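Mi visita a Troson, o la tarde en que se paró todo

Llegué en abril, con lluvia y 20 minutos tarde (culpa mía, me bajé una parada antes), y Marjatta Kuusisto ya tenía al grupo con los chalecos puestos. Troson dobla ropa con robots para tiendas de segunda mano, y la jornada de puertas abiertas prometía ver en marcha la línea Garba, que según el folleto pasa por 600 prendas al día. ¡Yo iba encantada!

Pues la vimos en marcha cinco minutos. El brazo cogió una chaqueta de punto con un adorno colgante, el adorno se quedó enganchado entre los dedos de la pinza y el brazo siguió tirando. Se oyó un crujido feo, saltó la parada de emergencia y nos mandaron a todos detrás de la raya amarilla. Nadie se hizo daño, pero el susto nos lo llevamos – yo solté el café.

Lo bueno es que Marjatta no escondió nada. Nos abrió el registro de incidencias: 243 enganches en lo que va de año, casi todos con cadenas, flecos o botones sueltos. El límite de fuerza estaba puesto en 60 newtons y para el punto es demasiado, nos dijo. También tardó lo suyo el rearme, porque una puerta de la celda no daba señal de cerrada y hubo que llamar al técnico de Kestetti.

Mientras tanto nos habló de las tomas con pinzas de mano que usan para enseñar al sistema a tratar prendas difíciles. Llevan 3.210 y quieren bastantes más con adornos. 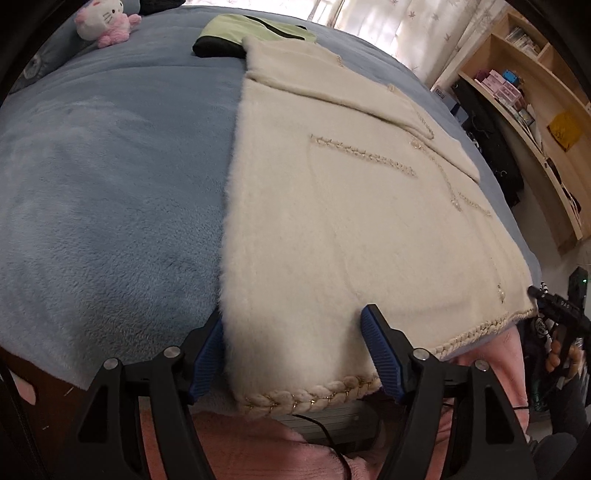
Pinza de mano en el bajo de una prenda de punto color crema, con trenza y cadena dorada.

La línea no volvió a arrancar esa tarde. Pregunté si repetían la visita y me apuntaron para la próxima, así que ya contaré si el brazo aprende a soltar a tiempo.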